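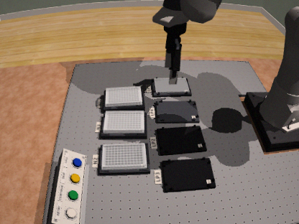
The simulated plate-handling cell, with the gripper at the upper nest of the right-hand column.

Renata Toledo has spent most of her working life moving objects short distances. She began on a packing line in Zovville, where the objects were boxed hinges, and now leads the handling group at Ferrand, where they are mostly microplates. Her group builds and tests transfer routines in simulation before any of them run on hardware. I asked her to start with the question she gets from relatives: can a machine do the chores yet?

"It depends on how the chore is written down," she said. "If you can write it as pick from A, place at B, and A and B are known to a millimeter, then yes, and it has been yes for a long time. If the chore is 'tidy up,' then you haven't written anything down."

Plate transfer belongs to the first kind. A plate has a standard footprint, and it goes into a nest with a fixed position. The work consists of approaching, closing, lifting, moving, lowering and opening. A person on the bench does this without thinking about it, and Toledo regards it as a fair test of where shop-floor handling stands. The object is rigid, the lighting can be controlled, and there is no one walking through. What remains is the handling itself.

In June her group ran 2881 simulated transfers with a controller called Skiltance, which works from camera images instead of taught coordinates. It failed 73 times. She was careful about what that number covers. A failure was any transfer that ended with the plate outside its nest or seated at an angle. A transfer that succeeded on a second try was logged as a success, and she now thinks that was a mistake.

"Retries cost time, and on a real deck they cost sample," she said. "We have since changed the log. A second approach gets its own entry."

Most of the failures came at release. The controller would lower the plate to nearly the right height and open early, or keep lowering after contact and push the plate against one side of the nest. Grasp errors were less common and easier to diagnose. The group had expected the opposite and had put most of its early effort into the grasp.

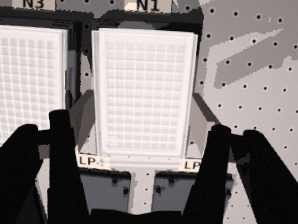 Why not teach the positions once and leave the cameras out?

"If the deck never changes, you should teach the positions. It's cheaper and it's faster. Cameras earn their place when someone moves a nest, swaps a holder or bumps the table, and in a working lab that happens every week."

She made the same argument about factories. The hinge line in Zovville ran on taught positions, and in her view it was right to. The parts arrived in the same tray, in the same orientation, all shift. The trouble came at changeovers, when a technician had to reteach every point by hand. A vision-based controller that reduces reteaching is worth something there, even if it is slower on each individual pick.

Speed is still a weak point. Toledo said Skiltance takes roughly 5 times as long per transfer as a taught routine, most of it spent in the last part of the approach. She does not consider this fatal for overnight work. For a line that has to keep pace with people, it rules the method out.

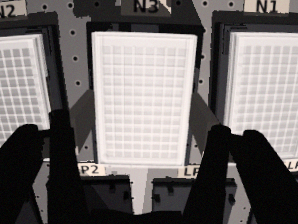

Clearance is the subject she came back to most often. A gripper has width of its own, and it needs room to open on both sides of whatever it is holding. On a deck where holders sit side by side, that room comes out of the gap to the next plate. With the positions marked N1, N2 and N3 all filled, the open fingers reach past the center plate on both sides and overlap its neighbors in the wrist view, so the controller also loses sight of part of what it must avoid. Toledo's group handles this by planning the descent from the last unobstructed view and treating the later ones as a check on alignment.

"A person would tilt the wrist or use two fingertips," she said. "A parallel gripper comes straight down and needs its space. You can design the deck around that. You can't design somebody's kitchen around it."

Kitchens are where her estimates turn cautious. A colleague at Etitz, a smaller firm that works on household handling, sent her group a set of 1000 simulated cupboard tasks, with cups, lids and stacked bowls in varied positions. Skiltance was not trained for them and did badly, and she declined to give a score because she did not think the comparison meant much. She did say that stacked bowls were the worst case. The rims overlap, the depth is hard to read, and a grasp that looks correct often takes two bowls.

She would accept a machine today for chores with fixed geometry: loading a rack of identical containers, moving trays between two shelves, feeding a labeler. She would not yet accept one for laundry, for clearing a table after a meal, or for any bin of mixed parts where a dropped item has to be found again.

The next tests at Ferrand will shift the nests by small random amounts between transfers, with the new log in place from the start. Toledo expects the failure rate to rise at first. A hardware run will follow once the release errors are down, and she would not put a month on it.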